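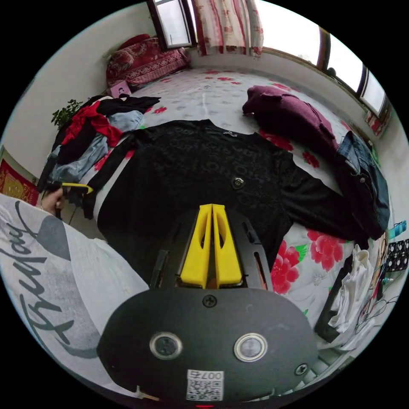
Hand-held gripper at the start of a garment demonstration, black long-sleeved shirt laid flat on a bed.

Winura household demonstration work: progress report to Altidar
November 2018
Prepared by Rajkumari Dixit

1. Status

Work package 3 (garment handling in occupied homes) is on schedule. Work package 4 (policy training on the combined set) started late and is discussed in section 4. Spending is within the approved budget and no transfer between lines is requested.

2. Demonstration collection

We have recorded 94 accepted demonstrations of shirt folding in 9 homes. Each demonstration begins with one garment spread on a bed or table and ends when the operator releases the folded garment. Operators use hand-held grippers with the same finger geometry as the arm, so finger opening and tool path can be replayed with no retargeting of the hand. Bedding and other clothes are left as the household has them. Patterned sheets and piles of clothing next to the work area are wanted in the data, as the earlier set from the Nundovetti lab used a plain gray table throughout and the resulting policy did poorly on any other surface.

Dark garments remain the harder case. On a black shirt the fold lines carry little contrast, and the sleeve is often hard to separate from the body of the garment in the wrist view. Somtochukwu Nnaji has changed the exposure settings for these recordings and now asks operators to pause before the first grasp. The pause gives the tracker a stable start pose and has reduced rejected recordings.

Rejections so far fall under two causes: loss of tracking when the tool is turned sharply toward a bright window, and fingers closing on the sheet together with the cloth. The second is an operator matter and is now covered in the training session.

3. Remote control comparison

Desmond Dvorak repeated the folding task by remote control on the bench arm, using the same shirts. Remote demonstrations were slower and contained more regrasps, mostly at the sleeves. They do respect the joint limits of the arm, which the hand-held recordings sometimes do not – wrist angles past the reachable range are now flagged at import. We propose to keep a small remote set for checking and to collect everything else by hand.

4. Problems and changes

The import tool failed on recordings where the left and right clocks had drifted. Olumide Briggs has written a correction and the affected files have been reprocessed. This delayed the start of training, and the first trained policy is now expected in March. The final deliverable date is unchanged.

5. Next period

Trousers and folded knitwear will be added to the task list. Vilho Mustonen will revise the operator instructions before the next home visits. We ask Altidar to confirm in writing that the revised training date is acceptable.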